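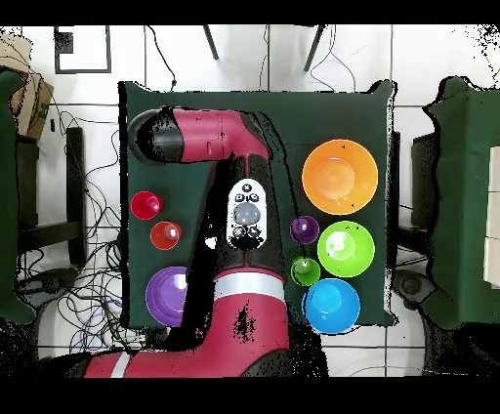

Bowls and cups on the dark green tablecloth

How do I get candle wax out of a cotton tablecloth without wrecking the color?

Katia Ferraro
938 views

Okay, so I have a dark green cotton tablecloth that I use pretty much every day, and on Friday I had people over and one of the taper candles leaned over and dripped all down one side. Red wax, of course. There's one blob as big as my palm and then a trail of little dots going toward the hem.

I scraped off what I could with my thumbnail, which took care of the lumpy part, but there's still a stiff, shiny patch and the red has gone into the weave. My mother-in-law says boiling water. My sister says freezer. The label says wash warm, tumble low, and nothing at all about wax. I bought it at Bokedari years ago and they don't make this green anymore (I've looked!), so I really don't want to end up with a big pale circle on it.

Two things I'd like to know. Do I need to get all the wax out before it goes in the washer? And is the red going to be a separate problem once the wax is gone? I have an iron, a freezer with not much space in it, regular liquid detergent and a bottle of rubbing alcohol. I'd rather not buy anything special if I can help it, but I will if I have to.

13 comments · Share

Surachet Siriwan

Freezer, then iron. I did alterations for a long time and wax came in more than you'd think, mostly on christening things and in December on anything with a sleeve.

Fold it so the waxy part is on the outside, put it in a bag and leave it in the freezer for an hour. You don't need to fit the whole cloth in flat. If there's really no room, an ice pack held on the spot does fine. Then bend the fabric so the wax cracks and scrape with the back of a butter knife. Don't use your nail, you just push it down into the threads, and don't use the sharp side either.

After that lay it on the ironing board with plain paper towels under and over. Plain white ones, no printed flowers, the ink can come off on the cloth. Iron on medium, dry, no steam, and keep it moving for a few seconds at a time. You'll see a greasy mark come up in the paper. Switch to a clean piece and go again until the paper stays clean. On a heavy cloth I've gone through half a roll.

To your first one, yes, get all of it out before the washer and definitely before the dryer. Wax that melts in the drum can end up on the next load, and I've had to clean a dryer out by hand with rags, very boring afternoon.

For the red, put a little of your rubbing alcohol on a white cloth and dab, working from the outside in. Test it on the underside of the hem first! Dark greens can be touchy. If you see green on your rag, stop and use detergent instead - a few drops rubbed in, leave it fifteen minutes, rinse from the back. Then wash like the label says and hang it up. Check it in daylight when it's dry, and if there's still pink, do the alcohol part over.

54 people found this helpful · Share

Nives Colombo

just use the boiling water!! stretch it over a big bowl, rubber band round it, pour from the kettle. my nonna did every tablecloth in the house this way and they all came out fine

2 people found this helpful · 4 comments

Leonardo Fontana

I'd go easy on the boiling water with that color. It works great on white linen and I do it myself, but I tried it on a navy runner once and got precisely the pale circle you're worried about. Also your label says warm, so there's that.

Surachet's way is what I'd do, with one small change. Brown paper bag in place of the paper towels, the kind with no printing on it. It doesn't leave fuzz and I think it pulls the wax out a bit quicker, although that may just be me being stubborn about it.

If there's still a greasy shadow after the wash, that's leftover wax and not dye, so more alcohol won't do a whole lot. I rub in dish soap, wait half an hour, and wash again on warm. It took me two rounds on a napkin with the same kind of red taper, and the napkin had been sitting in a drawer since the previous winter, so yours should be easier. Let us know how it goes!

21 people found this helpful · Share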